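November 26, 2019

Budget day. Well, budget night now. Numbers have to be with Heledd before she goes on leave in December and I've still got two versions of the sheet that don't agree with each other. One says 3,858 and the other says something I can't even trace. Going with 3,858 until someone shouts.

So – what that has to cover. Spare fingers for the grippers (Kandeck quote, still no shipping on it). Cables, longer ones, because the ones we've got are always in the way of something. Black sheeting, another roll. And the stool job, which everyone keeps saying is cheap becuase stools are cheap. Stools are cheap. Arm time isn't.

Spent most of the afternoon at the table instead of at the desk, which is why this is late. 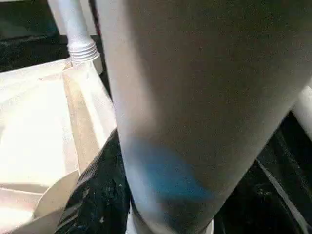 Heledd Morris: if the fingers are the thing that wears out then put them on their own line, don't bury them in consumables, Brutano will strike anything called consumables.

Fair. Moved them. Own line, 1,356 for the year, and that's with the Kandeck price as it stands. If they add shipping after the fact like last time I'm going to Asudura, who are slower but at least the quote is the quote.

Do we need two kinds of gripper. This is the question that never gets answered. Every planning meeting it's "let's see how the next job goes" and then the next job goes and we're back to buying parts for both. Two sets of spares, two sets of brackets, two drawers. I would like to have one drawer. Wrote that in the notes column and then deleted it, then put it back in nicer words.

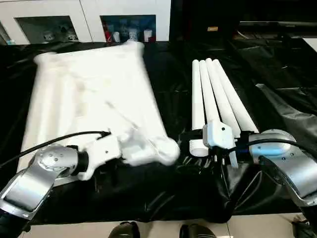

Both arms on the job, four tubes in the right one.

Asked Asudura for a price on a proper fixture, something bolted down that would hold a part this big so one arm is free for the rest. Came back at 19 days lead time and no number. How do you give a lead time and no number?? Emailed again. If it's in before the end of the week it goes in, if not it's next year's problem and I'll put a placeholder.

Also storage. Not glamorous, never gets funded, but we're going to need somewhere for the bigger parts if this goes to the full batch. I put it under "furniture" last year and it vanished. Trying "equipment support" this time.

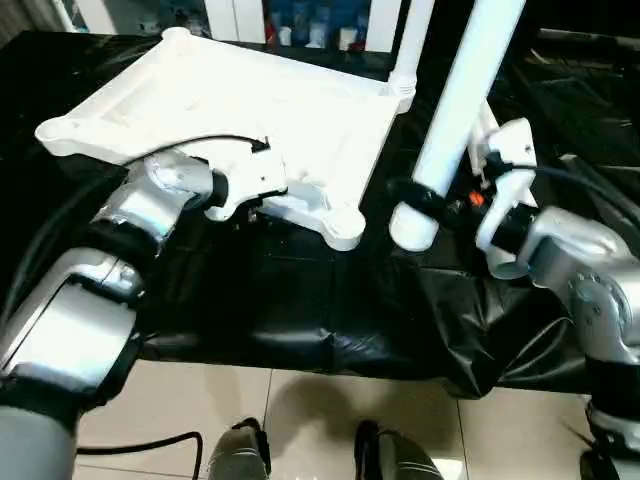 White piece on the sheeting, left gripper at the near edge.

Things still open, so I don't lie awake:
– Kandeck shipping, call them, don't email
– which sheet is the real one (delete the other!!)
– service contract on the arms, 3 years or year by year. Three is cheaper per year but it ties up money I'd rather have loose
– ask Heledd wether Brutano want it split by quarter

Leaning year by year on the contract. Will change my mind by morning probably.

Ate crackers for dinner. Sheet is saved in both places. Phone Kandeck first thing, before coffee, before they go into their meeting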